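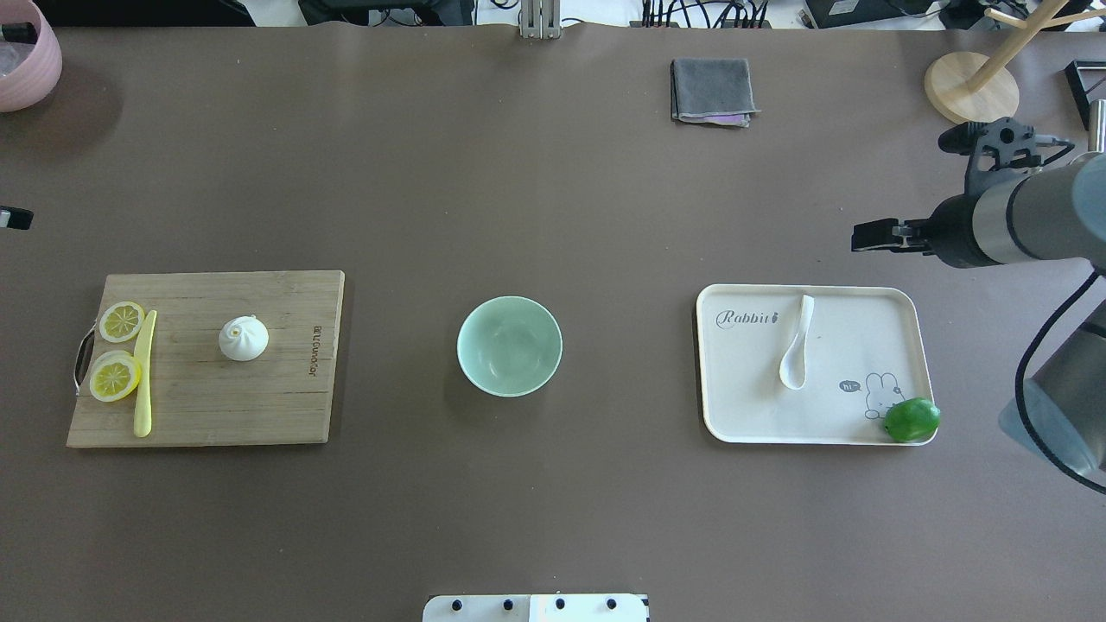

Equipment plan for the kitchen table project

In May we must hand in the equipment list for the next budget year, and this item explains what the automation group at Katden wants to put on it. Several readers from the Bae workshop asked why the sum for "small items" has grown. I will try to answer this also, because it is a fair question.

The arm and gripper

The arm stays. We looked at replacing it and decided against it, at least for one more year. The reach is good enough for a normal tabletop, and the two-finger gripper can be used for most of the things we put in front of it, such as a lime, a soup spoon or a cutting board. What we do need is a second set of fingers. At the moment, if a finger pad wears out, the work stops until the new one arrives from Rendia, and the last delivery took longer than we liked. Two spare sets are on the list. We also ask for one complete spare gripper, but this line is marked as optional and we expect to discuss it.

Lastis has offered us a service contract for the arm. The offer is $1092 for the year and covers one visit, with parts charged separately. We did not have such a contract before. I was against it in the beginning, but when I added up the hours that our own people spent on the joints last winter, the price looked different. The contract is on the list as a fixed cost.

Cables

The cables are a small line in the budget and a big one in daily life. The black cable on the arm hangs in a loop, and more cables go to the housing at the wrist. We want to buy proper cable guides and 3 spare wrist cables. Please do not order these on your own card and send the receipt later, as happened twice this year. It makes the planning very difficult.

Small items

Here is the part that was asked about. The small items are the objects the arm works with: bowls, trays, boards, cloths, spoons, stands, and the food pieces. Until now everybody brought something from home or bought it on the way to work. It was friendly, but the result was that we could not repeat a setup in the second room. If a bowl broke, the next bowl had a different rim and a different glaze, and the results could not be compared any more.

So we now buy each object two times, one for the table and one for the shelf. The request for this line is $215. It includes another cream tray with the rabbit drawing, if the shop still has it, and a second mint-green bowl. If you see either one in a shop, write down the price and tell us, but do not buy it yet.

We keep the toy-like kitchen knife in the set. A sharp one would need a separate safety approval, and the cutting tasks are not planned before the autumn.

What we leave out

A second table was on our first list. We removed it, together with the new lighting, because the room itself may change. I would like to have a firm answer about the room before we spend money on furniture - otherwise we pay for moving it again. The pegboard for tools is also postponed.

What we need from you

Each group that uses the table should send its wishes with a price, a supplier and one sentence about the purpose. Wishes without a price will go to the end of the list. We have 40 hours of shared table time each week, so please write also how many of them your new item will need. An object that is used one time in a year can probably be borrowed.

The form is in the same folder as last year, under Katden, equipment. The old version with the yellow header does not work any more.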